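Plundorach Support: Economy and Contracts
Ticket title: Courier contract stuck in "In Transit" after station transfer, collateral not released
Opened: 18 Aug 2020
Submitted by: Panagiotis Chatzigeorgiou
Category: Contracts / Escrow
Platform: PC, standalone launcher
Status: Closed, fixed by support. Client display issue still tracked.

Problem summary

A courier contract accepted in Flildale cannot be completed at its destination, the Cisier freight station. The cargo is in my hangar at Cisier. The contract window lists it as in transit and the Deliver button is grayed out. Collateral remains in escrow and the contract timer is still running.

The package holds 322 units of refined plate, sealed by the issuer. I have not opened it. The issuer is the Hwang corporation, and the contract was public. I do not belong to Hwang and have no standing with them, positive or negative.

Expected result: docking at Cisier with the package in the hold enables Deliver, collateral returns to my wallet, reward is paid.

Actual result: the package moved to the hangar normally, but the contract did not register arrival.

Steps to reproduce

Accept a public courier contract in Flildale with Cisier as the destination.
Load the sealed package and undock.
Dock at Cisier while ownership of the station is changing hands. The docking message still showed the old owner when I came in. The station panel showed the new owner after I closed it.
Move the package from the hold to the hangar.
Open the contract window and select the active contract.

I have only been able to do this once, because I can't trigger an ownership transfer myself. A second courier contract to the same station, taken afterward with a cheap package, completed without trouble. That suggests the station is working and the fault is in the contract record.

What I have tried so far

Relogging. No change.
Moving the package back to the hold, undocking and redocking. The package moves freely but the contract does not update.
Clearing the client cache from the launcher and running a full file check. No damaged files were found.
Logging in from a second computer on the same account. Same result, so I don't think this is local.
Waiting through daily downtime. No change to the contract. The timer dropped as normal.
Flying the package to the next station and back. This cost me fuel and did nothing useful.

I have not failed the contract or let go of the package. The help page on escrow says failing a contract pays the collateral to the issuer at once and that this can't be reversed by support, so please do not suggest that as a test.

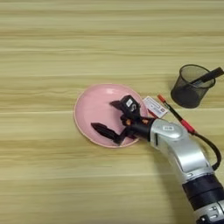

Pink plate on a wooden tabletop.

Contract log, copied from the client

Contract accepted, Flildale.
Collateral moved to escrow.
Package created in hangar, Flildale.
Package loaded to ship hold.
Ship docked, Cisier.
Location check: pending.
Location check: pending.
Location check: destination owner mismatch, retry queued.

The last line repeats every 15 minutes while I am docked. It stops when I undock and starts again when I dock. There is no entry for an arrival or for a completed check.

First reply, Contracts desk

Thank you for the log. The line "destination owner mismatch" comes from the location check that runs on docking. When a courier contract is accepted, it stores the destination station and the owner of that station. If the owner changes during the trip, the contract should receive an update and store the new one. Your contract was read by the docking check before the update reached it.

Please confirm the following:

Is the package still sealed?
Has any part of it been moved to a corporation hangar or into a container?
How much time is left on the contract?
Do you have docking rights at Cisier under the new owner?

Leave the package in your personal hangar and do not split, trade or repackage anything near it. The contract timer has not been paused yet. That has to be done by a senior desk.

Reply from Panagiotis Chatzigeorgiou

Sealed, yes. Personal hangar only, never in a container. There are 4 days left. Docking rights are open to the public under both owners, and I am docked there now.

One more detail. The contract window shows the destination as "Cisier" with the old owner's logo. The star map shows the new one. If I right-click the destination in the contract and choose Set Route, the client gives "no valid destination." If I set the route from the map it works.

I also checked the wallet journal. The collateral has a single entry, out. The broker fee has a single entry. Nothing was charged twice.

Second reply, Contracts desk

Confirmed on our side. The contract record still points to the old owner entry. The Set Route error has the same cause, as the window reads from the contract and the map reads from the station.

We have paused the timer. The pause does not show in the client, so the countdown will look as if it is still running. Please ignore it.

The retry will not clear this without help. It compares the same two values each time and neither of them changes. We have passed the record to the economy team for a manual update. No action needed from you. The issuer has been told that the contract is on hold and cannot cancel it during that time.

Reply from Panagiotis Chatzigeorgiou

Understood. For the record, the client countdown has now gone past a day boundary and sent me a "contract expiring" mail. I take it that can be ignored as well.

Third reply, Contracts desk

Yes, the mail is sent by the same countdown. The manual update has been applied. Please undock, dock again at Cisier and open the contract window. Deliver should be available. If it is gray, send the new log lines and do not relog first.

Reply from Panagiotis Chatzigeorgiou

Undocked and redocked. The log gave "Location check: passed" after nearly two minutes. Deliver was enabled. Collateral and reward are both in the wallet journal and the amounts match the contract. The package has left my hangar.

The old logo still shows on the finished contract in my history. Set Route on it still gives the same error. This does not affect me but you may want it on the defect.

Closing note, Contracts desk

Added to the defect. The logo and route error on finished contracts are display only and will stay until a client patch. Pilots with an active courier contract showing "destination owner mismatch" should open a ticket under Contracts / Escrow, include the log lines and keep the package sealed. Do not fail the contract.

Ticket closed.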